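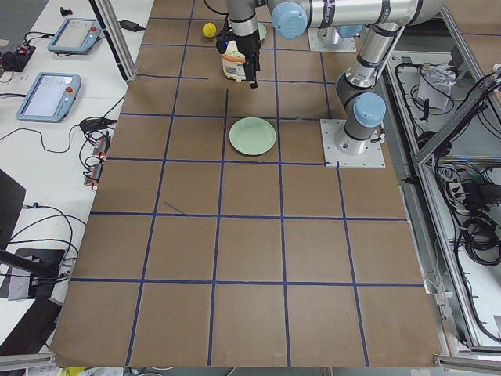 Fig. 1. Marked worktable with plate in place and bottle held above it.

Flumska: tabletop layout for kitchen items
Progress report to Justell, second period
Thu 7 April

1. Scope of the period

Work in this period covered the surface of the worktable at Ferkormont, the marking of the grid, and the choice and placement of kitchen items. The storage shelving and the written layout guide belong to the next period and are mentioned only where they affect the table.

2. Surface

The table is now covered in brown kraft paper. The bare top used in the first period was too reflective for the layout record, and tape lifted from it at the corners. Paper solves both problems at low cost. It also marks easily, so stains and scuffs have to be logged when they appear.

The covering was laid lengthwise and pulled flat from the far end. The result is acceptable over the working area. The border at the near edge is slightly wrinkled, above the aluminum rail. No items are placed on that strip and no correction is planned before the next change of paper.

Two replacement intervals were compared on cost. Changing the paper monthly is cheaper than patching it, once the time spent cutting and matching patches is included. Monthly changes have been adopted. The old sheet is to be rolled and kept until the layout record for that month has been signed off.

3. Grid

The grid is made with dark blue tape in straight runs, lengthwise and crosswise, giving five columns. Cells are roughly square. Exact squares were not required by the work plan, and the first attempt to hold them exactly took most of a day with little to show for it. The present method is to snap a chalk line, tape along it, and press the tape down with a plastic scraper.

A short diagonal piece of tape remains in one cell left of center. It is not part of the grid and has no meaning in the layout record. It will come off when the paper is changed. Pulling tape from kraft paper tends to take the top layer of fiber with it, and a torn patch in a cell that is in regular use would be worse than the tape.

Cells are named by column letter and row number, starting at the near left corner. The first draft of the record numbered them from the far end, and entries from before the change have been converted. One page of the old record could not be read with confidence and has been left out of the totals.

4. Items

The core set for the table is as follows.

Plates: pale green, round, shallow, with a raised rim. They are used as the fixed reference for most layouts. The color separates well from the brown paper and the blue tape.

Bottle: white plastic, with an orange and white label. It is always set upright. Layouts with the bottle on its side were dropped from the plan in the first period.

Rice cooker: cream-white, rounded and boxy, with a slightly domed lid. It is the largest item in the set and decides the minimum cell size.

Small yellow item: used as a marker for a position that is to be left free of tableware. Its shape makes it easy to tell from everything else on the table.

A set of glass tumblers was considered and rejected. They were hard to see against the paper in the photographs and rolled when knocked. Enamel mugs are being priced as a substitute.

5. Placement

Items are placed in the far half of the grid by default. The near rows are kept as clear space for setting down and sorting. The rule has been in use for the whole period and has reduced the number of layouts that had to be reset.

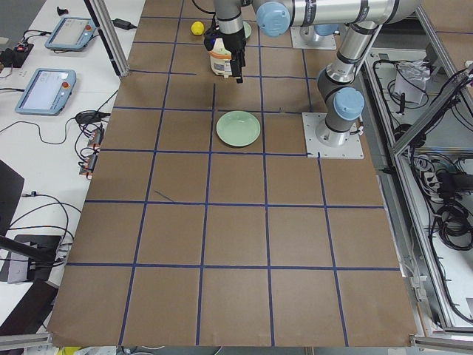 Matubbar wrote back on the tape question that a narrower roll would give cleaner corners, but that it should be tested on scrap paper first, and that in their view the adhesive matters more than the width. They advised against any tape sold for masking walls, which they said lets go of kraft paper within days in a heated room.

We accept the point on adhesive. A test on offcuts has started with the present width and one narrower roll. The narrower roll is harder to lay straight over the full length of the table – a small drift at one end is obvious by the other. Results will be in the next report. Until then the present tape stays in use.

6. Record of layouts

The layout record now holds 2,616 entries. Each entry gives the items used, the cell for each, and any remark on the surface. The target for the period was an additional 1,000 entries, and it was met before the end of March.

Entries are checked against the photographs on a sample basis. The most common error is a plate logged one row too near, usually where the rim overlaps a tape line. The rule has been reworded: an item belongs to the cell that holds the center of its base. Errors of this kind have dropped since then but have not stopped.

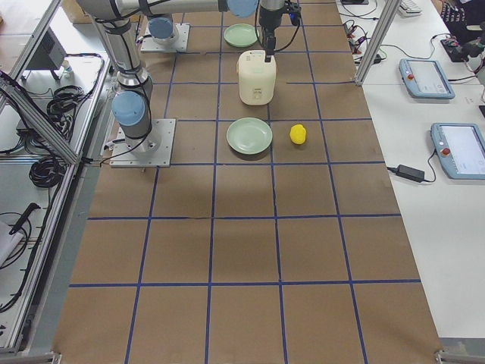

Would it not be simpler to leave the rice cooker in one cell for good and move only the plates around it, the reviewer at Justell asked in comments on the first report. The same comments noted that a heavy item shifted often will wear the paper and blur the tape lines under it.

The wear is real and has been seen on earlier sheets. A fixed position would, however, remove a large share of the layouts in the agreed plan. As a compromise the rice cooker is moved only between blocks of layouts, and it is lifted clear of the paper when it is moved. Sliding is no longer allowed for any item.

7. Open points

The lighting over the table is uneven at certain hours. A blind for the side window has been ordered.

The spare plates at Ferkormont come from a later batch and may differ slightly in shade. They are being kept apart until compared.

The pricing of the enamel mugs is outstanding.

8. Spending

Paper and tape are under budget. The item set is on budget, with the mugs still to be charged. No transfer between budget lines is requested.

9. Next period

Change of paper, removal of the stray tape, report on the tape test, and first draft of the layout guide. The shelving will be fitted once the blind is up.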